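About Us

Hi, and thanks for stopping by! I started Buritz after eleven years inside big drug companies, where I kept seeing the same thing — a good study plan written by one team, and the data tables built months later by another team that had never read it. I wanted a small shop where the same statistician stays with your trial from the first protocol draft to the final report. So that's what I built, first at my kitchen table in Gallthorpe and then, when the table got too crowded, in a real office in Cellville.

These days we're 31 people. Most of us are biostatisticians and programmers, plus a few medical writers who are very patient with the rest of us. We work mainly on early and mid-stage trials in skin, eye and lung disease, and we've supported 34 sponsors so far, many of them with fewer than ten employees of their own.
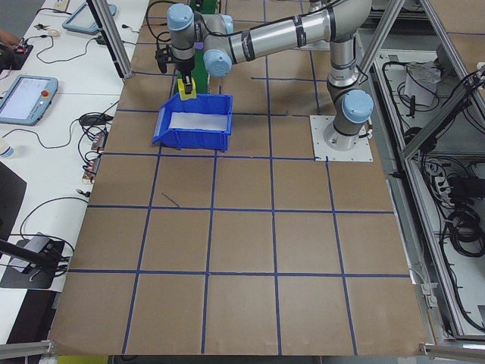 Robotic arm holding a yellow block over a blue bin

What do we do all day? Sample size work, randomization lists, analysis plans, interim looks, safety tables, and a lot of phone calls about missing data (I love those calls, I really do). Our biggest study to date enrolled 2,709 patients, but we're just as happy with a first-in-human trial of 40. If your question can be answered with a simpler design, I'll tell you so, even when the fancy one would keep us busy longer.

We also run Kushnir, our in-house system for tracking tables and listings. It started as one very ugly spreadsheet. Now every output has an owner, a checker and a history you can log in and read for yourself, at any time of day, and sponsors tell me it has cut their email in half.

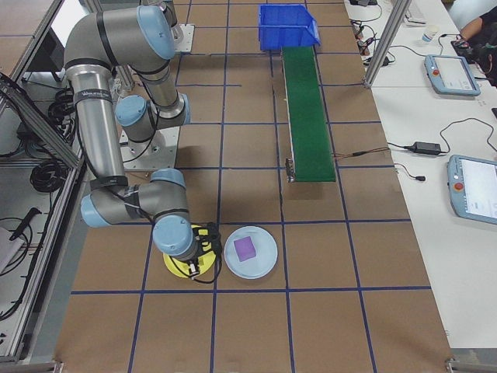 Purple cube on a light-blue plate, with a yellow plate beside it

Each December we open our training program to new graduates. They get a mentor, a real project and full pay from the first morning. Several of our senior staff came in that way and now do the mentoring.

If you have a trial coming up, or one that has gone a bit sideways, drop us a line through the contact page. The first call is free and I'm usually the one who picks up — mornings are best.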